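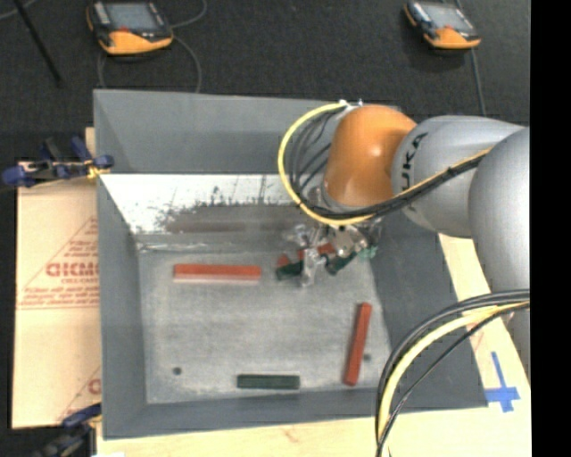

Robots don't know how to pick up a block until a person shows them. One way to show them is by remote control. A person stands a few steps away and steers the arm, and the robot's computer saves every move the arm makes. At the Merinska lab, beginners start with a big gray bin and a few red and green blocks. The arm has to reach over the wall of the bin, put its metal fingers on both sides of a block, and close them.

Another way is to show the robot by hand. You hold the arm and push it gently where you want it to go. The motors let you move it, and sensors in the joints measure how far each one bends.

One try is called a demonstration. Reda Lahlou, who teaches robots there, recorded 84 of them for her first task. Bigger tasks can need 2,000.

Why so many? A block can lie flat, sideways, or close to a wall. The computer looks for what the good tries have in common. Then it tries the job with no one steering.

Word to know
Joint: a place where a robot arm bends or turns, like your elbow.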